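Home | Workshop Tips | Kitchen | Storage | Floors | Contact

Tips for collecting household examples in simulation

These notes cover recording two-arm demonstrations in rendered rooms, for use as training examples. They assume a working simulator and a pair of hand controllers. Most come from the Hemlow set, which stands at 2,784 recorded episodes, of which 1,635 passed review.

Write the task sentence before loading the room. "Open the drawer" is usable. "Tidy up" is not, and two operators will record two different tasks under it. Keep the sentence in the episode header and leave the wording alone for the whole batch.

Set the start pose with both grippers partly open and clear of furniture. A gripper that begins in contact with a cabinet can produce a force spike on the first step. Move the arm back and reload.

Check the viewpoint before recording. Both grippers should be in view, along with the part of the furniture to be handled. Tall items often lose their tops at this camera height. That is acceptable for a drawer task and no good for anything done on the upper surface.

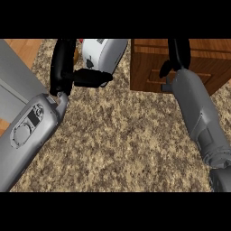 Left gripper near the white object, right gripper at the drawer front. Open carpet between the arms.

Speckled carpet hides small dark items. Where the task involves screws, coins or buttons, change the floor texture or the item color. Record some episodes on each floor, or the system may learn the carpet along with the task.

Approach a drawer slowly and square to its face. Raised trim catches a fingertip easily, and the renderer will sometimes let the finger pass into the wood. Discard any episode where this happens, even if the drawer opens.

Keep the idle arm still. Small drifts from a tired hand are recorded as actions. Shigeru Hosoda parks the unused controller on a folded towel.

Limit a sitting to 61 episodes, then change rooms. Move one piece of furniture slightly between takes and log the random seed each time.

Save failed attempts in a separate folder with a short reason: missed grasp, collision, wrong object. Hinata Kudo's review sheet from February allows 3 retries per start pose. After that the pose is retired.

Back up the raw logs before trimming. Trim idle steps from the start only, and leave the last second of each episode in place.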